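The Clothes Hanger

Posted in February by the Household Desk, Heywood Reader's Companion

We use cookies to remember your settings. By reading on you accept this. Manage choices.

A clothes hanger is a device for keeping a garment off the floor, a job it shares with the chair, the doorknob and the exercise bike. In its simplest form it is a pair of sloping shoulders with a hook on top. Most homes own more of them than they have clothes to put on them, and still run out.

Origins

Before hangers, clothes were folded into chests or hung from pegs. Pegs are cheap and hard to break, but they leave a small point in the back of a coat, as if the wearer had begun to grow a fin. The shaped hanger spread as tailored jackets became common, since a jacket with padded shoulders looks poor after a night on a nail. Several towns claim to have thought of it first. Birkstead has a plaque on the subject. So does Heywood, and the two plaques do not agree.

Materials

Wooden hangers are the heavy end of the trade. They hold a winter coat without complaint and make a pleasant knock when they touch. Wire hangers came in with the dry cleaner and have never left. They bend under a wet sweater and are more often praised for their second careers, which include unblocking drains and holding up tomato plants. Padded hangers, covered in satin, are given as gifts and kept for the same blouse for 30 years.

Plastic took over the middle of the market because it is light and comes in any color, though buyers mostly ask for white. The Dradora pattern, long sold in packs of 8, was known for thin arms that snapped in cold weather - its makers called this a safety feature. The later Stastia pattern was thicker and dearer, and sold in packs of 14, a number that suited no closet ever built.

The hook

The hook is the part that does the work and gets the least attention. A fixed hook is strong but sulks when the rail is crowded, and the whole hanger must be turned around by hand. A swivel hook faces either way, and will usually pick the wrong one. 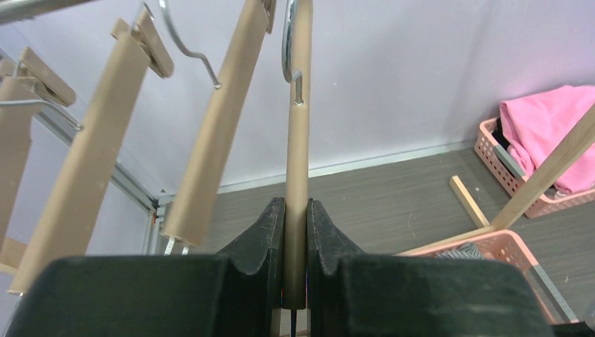 Joining a hook to a hanger is an old problem with a few standard answers. On wood, the shank is screwed or driven down into the top. On one-piece plastic, the hook is simply molded along with the rest, which saves money until the day it breaks off and leaves a shirt on the closet floor. Mixed designs use metal for the curve and plastic for everything under it. A tan plastic post may have a small slot near its upper end, with a shiny silver hook passing through it and a tiny metal tab showing where it goes in. Makers are fond of such joints, and each feels its own is the last word.

Hanger habits

Users fall into 2 camps on the matter of which way the hook should face. Those who point it toward the wall say it is quicker to grab an armful in a fire. Those who point it outward have not given the fire much thought. Households with one of each tend to settle on separate rails.

Comments

rail_and_peg: The Birkstead plaque is the right one. My aunt lived across from it.

Moth Season: You skipped the clip kind for skirts. They leave two dents in everything I own.

coatcheck: Had the Dradora ones in my first apartment. Can confirm the cold weather thing.

rail_and_peg: Hooks to the wall, always.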